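Moved out of our old office and into the new building at the start of October. A few notes on shared tables, as a couple of you asked how we're finding it.

We used to have a desk each with drawers. Now it's long tables, first come first served, and a locker about the size of a microwave. I've packed up 23 boxes in my working life and this was the easiest, mainly as I threw most of it out.

The building itself is lovely. Curved white walls, several levels, loads of daylight. Heo did the fit-out and they've done it well. My one complaint is sockets. The floor boxes are all along the windows and the tables are not.

So everyone brings a power strip, and once a power strip is on the table everything else follows it. Chargers, earphones, a mouse, then a second mouse.

By 3 in the afternoon ours is like this.

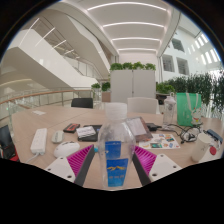 Our table, mid-afternoon. Two mice, one phone, a water bottle and more cable than anyone needs.

The stickers have been going round the Wultach team all week. I've had 5 off various sheets and they're all on my locker door.

We've agreed to try a clear table at the end of each day. Anything left out goes in a tray by the stairs and you collect it in the morning. Sakari upstairs have done it since they moved in and theirs looks fine.

I've also ordered a clip-on cable tray from Orik. It's 900 mm long, so it should take the strip and the adapters underneath. Will post again once it's fitted.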